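Garage Tips: Storing a Car Over Winter
Updated October 2018

Battery

Charge the battery fully before storage. A discharged lead-acid battery can freeze, and a frozen case often cracks. Disconnect the negative cable first and refit it last. Clean the posts with a wire brush and a baking soda solution, rinse, dry, and apply a thin film of petroleum jelly.

Maintenance chargers such as the Gurnovum 407 can stay connected all season. Plain trickle chargers should be on a timer. Check the electrolyte level monthly if the cells have removable caps.

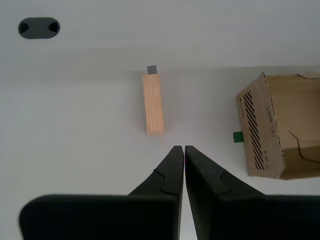
Fuel

Fill the tank to the first click of the pump. Add stabilizer at the dose printed on the bottle, then run the engine for ten minutes so that treated fuel reaches the injectors. Diesel owners should buy winter-grade fuel for this last fill.

Tires

Inflate to the maximum cold pressure given on the sidewall and return to the door-placard figure before driving. If the wheels come off, mark each one with its position in chalk. Mounted tires are stacked flat; bare tires stand upright. Keep both away from electric motors, which produce ozone.

Small parts

Lug nuts, valve caps and center caps go in one container, labeled with the car and the torque setting. Do not store them loose in the trunk.

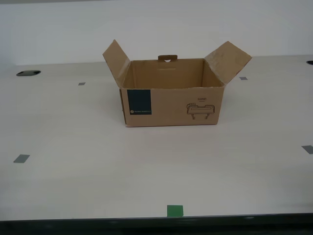

Reader comments

Suqin Tan: On my car the alarm siren has its own backup battery and goes off when the negative cable is pulled. The manual covers it on page 223: ignition on, then off, and disconnect within 2 minutes. Worth checking before anyone does this at night.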